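Colcombe Kitchen Sim
Classroom pack for robot arm clubs

Colcombe is the practice kitchen we put together for school robotics clubs, and we're very fond of it! Students write their arm program, load it into the simulated kitchen and watch what happens before they touch any hardware. Bump the shelf as often as you like. Reset takes one click.

The pack has 90 short tasks, from pressing a button to opening a drawer to reaching inside a storage compartment (harder than it sounds, the elbow gets in everybody's way at first). Tiruwork Alemayehu wrote the task cards, and they're a joy to teach from.

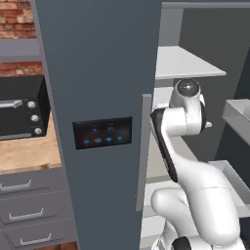 Arm reaching up beside the control panel, with the toaster oven and drawers on the left.

New in this version: the Durner scoring sheet, worth up to 600 points, so teams can run their own club contest. Our first one is in October and we can't wait to see the entries.

What you get
Kitchen scene with counter, drawers, toaster oven and button panel
90 task cards, printable
Durner scoring sheet
Starter programs in Python
Club license, all members, home use included

Item no. 685
Updated March 17, 2020

Questions about setup on older school laptops go to Konrad Ammann, who has run it on some very tired machines.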